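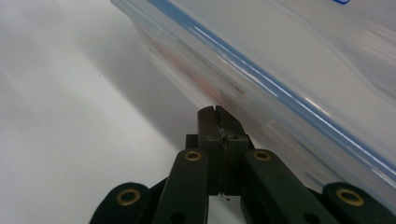
Domenica Gruber wrote in to ask whether the spare seals for the Tiltis water filter jug should be soaked before they are fitted. They should not. Soak the cartridge only, and fit the seals dry.

Section 5: Fitting and changing the cartridge

Before you start, wash your hands and rinse the jug, lid and funnel with cold tap water. Do not use hot water on the funnel.

1. Take the cartridge out of its wrapping. Keep it upright.

2. Stand it in a bowl of cold water until no more bubbles rise. Press it down gently if it floats.

3. Fit the seal around the collar of the funnel, with the ridged side facing up. Run a finger round it to check that it lies flat.

4. Push the cartridge into the funnel until it clicks. A half turn to the left and back will help if it is stiff.

5. Put the funnel in the jug and fill it to the line. Let the water run through, then pour it away. Do this 2 times. The first fill may look grey or cloudy – this is fine carbon dust and is harmless.

6. Close the lid and set the month dial. If you fit the cartridge in August, turn the dial until 8 shows in the window.

Note: The Cluvach cartridge also fits this jug but has its own seal. Do not use both seals together, as the lid will not close.

Note: Seals can be kept in any clean, dry bag or tub, away from sunlight. Do not oil them.

Caution: Use the jug with cold mains water only. It does not make water from wells, butts or streams safe to drink.

Caution: If the jug has stood unused for more than 2 days, empty it and pour away the next full jug as well.

When to change

Change the cartridge after 500 fills or when the dial comes round, whichever is first. In hard water areas it may slow down sooner. If a full funnel takes a long time to empty, take the cartridge out, soak it again as in step 2 and refit it. If it is still slow, replace it.

Old cartridges can be handed in at any Trarkwood shop. Let them drain overnight first.

For storage and cleaning of the lid, see Section 6.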